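From: Gwendolyn Baptiste
To: Sarkcombe Woodworkers list
Date: 29 Jul 2026
Subject: Re: Re: oil for kitchen boards

Quick one as I'm out the door in a minute. Sorry for the silence, been up to my eyes in it.

Annatjie Joubert wrote:
> Has anyone settled on a finish for boards that get used every day?
> I've been on plain mineral oil for years but it needs doing again
> every few weeks and my customers don't bother. Also is anybody else
> getting planks from Van Wyk that move after glue-up? Had 2 go
> on me since March.

Finish first. Oil and beeswax, warmed together, rubbed on thick, left overnight, buffed off in the morning. Two coats on the face, three on the ends. Ends drink it. Tried the hard wax stuff from Prurel as well – looks lovely, smells for a fortnight, went back to beeswax.

Sanding matters more than teh oil anyway. Wet the face, let it dry, knock the fuzz back, wet it again. Skip that and the first wash brings it all up rough and you get the phone call.

Pale wood with a bit of figure is the one to be fussy with. Every scratch across the grain shows once the oil's on, worst near the joins.

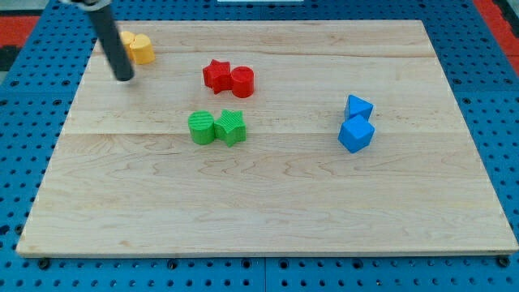 Sibusiso Jacobs reckons most of the movement trouble is storage and he'd leave the planks stacked with sticks between them in the room they'll be worked in, two weeks at least, before anyone blames the yard. He also says to stop washing them one side only. Fair enough, though I've had planks from Van Wyk go on me after a month indoors, so not all storage.

Annatjie – what width are yours? Anything wide I rip down and flip alternate pieces now. More seams, less grief. And go easy on the clamps, I used to squeeze all the glue out.

Price while I'm at it. Last lot of maple cost me 282 delivered, which hurt. Kaisu, did you ever get a quote for the shared order? Would go in for a third if its still on.

Can bring a tin of the wax mix to the next meet if people want to try some. Bring a rag.

Gwendolyn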